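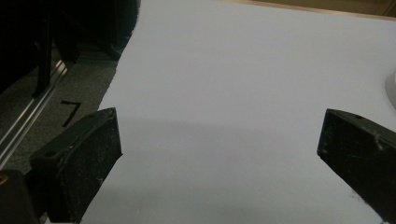

Paper on the tables: what we learned in the first two months

Since March we cover the work tables in the Doucette room with white paper before each evening. Several members have asked me how to do it and where the paper comes from, so I write it down in one place.

The paper comes from Melisis, on a roll, and one roll costs us 125 dollars. It is the plain white kind without coating. We tried a brown paper before, and it was cheaper, but small black screws and dark thread were very difficult to find on it. On white you see them at once, also in the evening when the light in the room is weak.

Please do not look for the scissors when you cut a sheet. Fold the paper, press the fold with your thumbnail and tear along a ruler. If you tear without the ruler the side becomes ragged. It does not disturb the work, but such a sheet cannot go next to another one without a gap, and small parts like to disappear in gaps. Put a ragged sheet on a table which stands alone.

Leave a narrow strip of the table free at the far side. I know that some of you prefer to cover everything up to the border. When the paper hangs over, sleeves catch it, and then the whole work moves with it. Kendra Gosselin lost a finished clock face this way and she has asked me to mention it.

Tape only the corners, and use the paper tape from the drawer. The clear tape leaves glue on the table and it took me 2 evenings to clean it.

A sheet can stay for more than one evening if it has no glue or oil on it. Pencil marks are fine. Many people write measures directly on the paper, and this is allowed, but please copy them to your notebook before you go home. Last month one sheet went to the recycling with all the measures for a bookshelf on it, and I am sorry for that.

Used clean sheets go in the flat box under the window. Lise Landry takes them to the children's group in Breststead, where they use the back for drawing. Sheets with paint or glue go in the normal bin.

We have one full roll left and one that is started. If you open the last roll, please write it on the list by the door, so I can order in time. The delivery from Uston is slow this season.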